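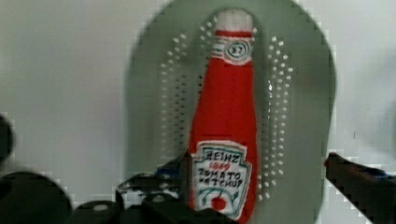

去Narkska之前，我给自己列了一页纸的问题，进门不到十分钟就基本作废了。接待我的这位研究员不太爱按顺序聊，她一边给我倒水，一边已经讲到去年失败的那批数据了。我只好把笔记本翻到空白页，重新记。

先说背景。她所在的小组做的是机械臂抓取，更具体一点，是抓“软的东西”。项目叫Endale，组里一共11个人，做的事情听起来挺朴素：让夹爪在碰到物体之前，先判断这东西大概有多软，该用多大的力，从哪儿下手。判断主要靠装在手腕上的那只小摄像头，碰上之后再用手指的力反馈去修正。

我问她，软的东西有那么难吗？我家孩子两岁就会抓毛绒玩具了。

她笑了：“你家孩子两岁之前捏坏过多少东西，你还记得吗？”

好吧，这个我真记得。

她说难点在于“看着像”和“摸着是”经常对不上。“一个玻璃瓶，一个布做的瓶子，轮廓差不多，颜色差不多，连标签上写的字都一样。人一眼就知道哪个是布的，会去看褶皱，看边缘的绒毛。模型呢，它学的是捷径，看到红色的、细脖子的、写着番茄酱的，就按玻璃瓶的力度去夹。”

所以他们专门收了一批这样的东西，组里管它们叫“冒牌货”。布缝的番茄酱瓶就在里面，红红的一个，标签上的HEINZ写得歪歪扭扭，“1869”也老老实实写上去了，我看着特别想带一个回家。她说谁来参观都是这个反应，她已经麻木了。

“那夹坏了怎么办？”我问。

“布的夹不坏，会夹歪。”她拿手比划给我看，两根手指往中间一合，“力大了，中间凹进去，上半截就往一边倒，你再往上提，它会转。转起来之后摄像头看到的标签就斜了，后面的动作全跟着错。反过来，你要是拿夹布瓶的力去夹真的玻璃瓶，直接就滑了。”

聊到方法，她明显来了精神，坐姿都变了（之前是整个人瘫在椅子里的）。我尽量用人话转述一下。以前他们的做法是一次到位：看一眼，给出一个力，夹。现在改成了两步。第一步，手指先停在物体两侧，留一点距离，不急着碰，让摄像头在近处把表面看清楚；第二步，只让一根手指轻轻贴上去，压一点点，看物体边缘怎么变形，再决定另一根手指怎么合拢。他们管这一下叫“问一声”。

“像敲门那样？”

“比敲门轻。更像你在菜场捏番茄，摊主盯着你，你不敢使劲的那种捏。”

我觉得这个说法可以直接写进论文里。她说试过，被合作的同事删掉了。

训练用的数据一共800次抓取，全是人遥控着机械臂一次一次做出来的。我原以为做这个方向都得攒海量数据，她摇头，说他们早期攒过很多，质量参差不齐，有的操作员手快，“问一声”这一步基本是一晃而过，模型学了一身坏毛病。去年失败的那批就是这么来的。后来推倒重来，宁可慢，每次贴上去都要停够时间。

结果呢？她给我看了一张表。他们拿训练里没出现过的物体做了490次测试，一半左右的物体都有个长得很像的“硬的双胞胎”。旧办法在其中236次里出了问题，滑脱、夹歪、提起来转圈，什么都有。我问新办法的数字，她很谨慎，说还在复核，正式写出来之前不想报，只肯说“好到我们重新检查了一遍测试脚本”。我追问了两次，没问出来，只能作罢。

不过她倒是很愿意讲没解决的部分，这点我挺喜欢的。比如背景。近处看物体的时候，背后要是有密密麻麻的孔洞、网格一类的花纹，模型判断边缘就容易犯糊涂，分不清哪儿是瓶身的轮廓，哪儿是后面的图案。再比如画质，手腕摄像头传回来的画面压缩得厉害，边缘一格一格的，绒毛这种细节最先丢掉。“偏偏绒毛是我们最想看的。”

“那换个好点的摄像头不就行了？”我这个外行忍不住插嘴。

“换过。”她说，“又重又大，装上去手腕转不过来，还挡手指。而且我们想知道的是，画面很差的时候这套办法还管不管用。真要放到别人家里去用，你不能指望处处都是好画面。”

说到放到别人家里，她提到了另一个叫Flastum的小组，他们在做叠衣服和收纳，想把“问一声”这一步借过去用。布料比布瓶子麻烦多了，压一下变形，松开还不一定弹回来，她自己也没把握能不能行。“他们要是做成了，我请他们吃饭。做不成，他们请我。”我说这个赌注是不是有点不公平，她想了想，说那就AA。

我最后问了一个有点傻的问题：天天看机械臂抓东西，会不会烦？

她说烦的时候当然有，尤其是连着做遥控采集的那几周，晚上回家端碗都会下意识地先停一下，再贴上去。“我家里人以为我手疼。”她说，“但是看它第一次抓没见过的东西，手指停在旁边，慢慢靠过去，我还是会屏住呼吸。每次都会，挺丢人的。”

临走的时候我又惦记起那个番茄酱瓶子，问能不能买到同款。她说没有同款，手工做的，每一个都不太一样，这也正是他们喜欢拿来做测试的原因。然后她提醒我，下次来记得早点约，四月那阵子他们要搬设备，谁来都没水喝。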